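Bin picking demos: reset by hand or let the arm do it?
Board: Robot learning, small labs
6 posts

hmets
Wed 3 September

Hi all, long time reader, first thread. I'm collecting grasping demos for a policy we want to run on mixed small stuff in a tray, and I'm stuck on a boring question. After each episode, do you shuffle the objects by hand, or do you let the arm dump and stir them itself?

Right now I reset by hand. We have 202 episodes so far and I can already tell my shuffles all look alike. I always seem to drop the long things on the right and the little things on the left (I'm right handed, maybe that's it?). The policy has picked up on this. It heads for the right side of the tray before it has any business knowing what's over there. 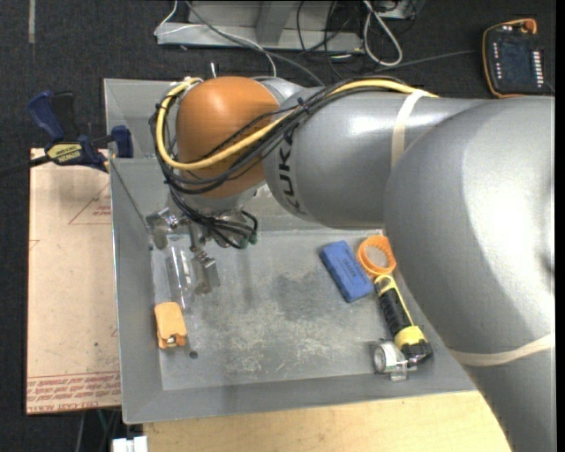
The other thing that bugs me is the clear bottle. Everything else in the set behaves, more or less. The eraser is fine, the flashlight is fine once you get it across the grip and not on the head. But the bottle comes through the depth camera as a big patch of nothing, so the arm goes a bit too high or a bit too far over and closes on air. When I teleop it I can see the bottle with my own eyes, so my demos look great and the policy has no clue how I did it. Should I keep those episodes or throw them out?

Helju

bultent_fan
Throw them out, no question. If the person driving is using information the cameras don't have, you're teaching the thing to guess. I lost most of February to this exact mistake with glass jars. Drive from the camera feed only, back turned to the cell if you have to. Your demos will get slower and uglier and your policy will get better.

On resets, let the arm do it. We wrote a little sweep routine that pushes everything to one wall and then drags it back out, and it runs between episodes while I get coffee.

ona_z
I'd go the other way on both, sorry!

Sweeping gives you its own pattern. Stuff that rolls ends up in the corners, stuff that's flat stays flat, and after a few hours every episode starts from the same three or four piles. We tried it at Pludirier on a tray with sloped sides and the round parts just hugged the slope all day long. Hand resets with a printed list are better. I make a list of random spots before the session, tape it up next to the cell and place things where it says, even when it feels silly. It's dull work but you stop having habits.

And please don't throw out the bottle episodes before you've looked at them. Is the policy getting color images too, or only depth? If it gets color, there may be plenty there to learn from. Highlights, the edges, the way the floor looks through the plastic. Retrain with and without them and compare.

hmets
Color and depth both, yes. One fixed view of the tray plus one on the wrist. I hadn't thought about the color side at all, I just assumed that no depth meant no bottle.

Love the list idea and hate it at the same time :)

bultent_fan
Ona, fair enough on the corners. Ours is a flat bottomed bin with straight walls so I don't see as much rolling. I still say she should drive from the feed though. Those are two separate things and you only answered one of them.

ona_z
True, and on that one I agree with you. Drive from the feed. I'd keep the old episodes in a folder of their own, tagged, and not mix them in until you know.

aivar_s
Jumping in with a dumb practical one. How are you holding the tray down? When I started I had ours sitting loose and it crept a little every time a finger touched the wall. By the end of the week it was a good thumb's width from where it began and half my data was off from the other half. I clamped it after that and put pencil marks on the table at the corners.

Also, Helju, what do you do about failed grasps? I used to delete them. Now I keep the ones where I miss, back off and get it on the second try. Those have been worth more to me than the clean ones. I've got more than 100 of those now and the recovery behavior is night and day. Not the ones where I flail around for a minute, those go in the trash.

hmets
It's clamped, but no pencil marks, so I'm stealing that tomorrow. And I have been deleting misses. Ugh. All of them, gone.

How many recoveries per object would you say is enough to see a difference?

aivar_s
With us it started to show at 40 per object. Don't fake them though! I tried missing on purpose and it came out like a bad actor tripping over a chair. The approach was all wrong because I already knew I was going to miss. Drive faster than you're comfortable with and the real ones will come.

bultent_fan
Disagree a little. Driving fast gives you jerky paths all over the place and the policy copies that too. I'd have somebody nudge the object right before you close. You get an honest miss and a smooth path up to it.

ona_z
Needs two people, but yes, works well. Keep hands out of the cell though, use a stick.

hmets
OK, plan for the week: random list for the resets, feed only, corner marks, keep the recoveries. Huệ says she'll work the stick. I'll run six objects to begin with, bottle included, train once with the old bottle episodes and once without, and post both curves in this thread.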